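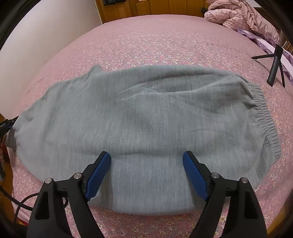

4.2 Audience scores and the period setting

Figure 3. A gray-green knit sweater laid across a pink flowered bedsheet.

Writers on wartime drama often claim that viewers reward care over period detail. Sedgwick's survey of moviegoers in Clitesbridge and Tonulton is the usual source, and we are not convinced it can carry the weight. Of the 600 people she approached, 416 returned a form, and all of them had just paid to see the movie they were scoring. People who buy a ticket to a home-front drama on a weeknight probably like home-front dramas. The survey has no way to separate that liking from any effect of the sets, the speech or the clothes.

The wording of the form is a second problem. Viewers were asked whether the costumes "felt right for the time," and most said yes. Few were old enough to know. What they were judging, we suspect, was how closely the movie matched other movies they had seen - a different question, and one the form never asks.

We reran the comparison with the 3,000 short reviews in the Bickerstaff archive, which were written without prompting. Only 28 mention clothing at all, and nine of those are complaints. Mentions of the lead actor, the ending and the running time are all far more common. The archive has faults of its own (it leans toward people who enjoy arguing about movies), so we do not offer this as proof that period detail goes unnoticed.

Lorraine Sedgwick has replied that unprompted reviews miss what viewers take in without remarking on it. That may be so. It is also very hard to test, and the Flarkville screenings described in Section 4.3 were our attempt to do so.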